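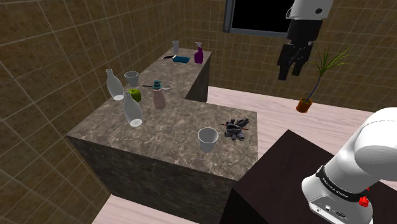
Every few months somebody proposes another standard for testing household robots in simulation, and every few months I read it with my coffee going cold. The latest is the Plasley guideline, 94 pages long, which asks developers to report a success rate over 806 simulated kitchen trials before anyone lets an arm near a real worktop.

I have no quarrel with simulation. It is cheap, and no one gets pinched. My quarrel is with what gets counted. Under Plasley a cup that is lifted counts as a pass. A cup that is lifted after the arm has swept a bottle on to the floor also counts, provided the developer ticks a box marked "incidental contact".

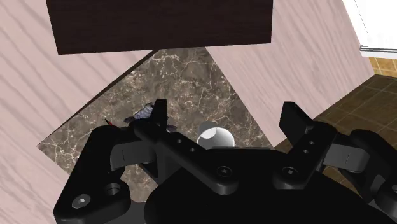

The Edcombe draft was better on this. It had a page on clearance, and it made you say what else was on the counter and how far away. It was dropped after one round of comments, mostly from firms who found it a burden. Jurnemar, to its credit, still follows it.

So before we adopt Plasley, I would ask for 2 changes. Publish the failed runs - all of them, with the layouts. And have someone outside the firm choose where the objects go. If a developer's score falls apart when a stranger moves the cup, buyers should be told.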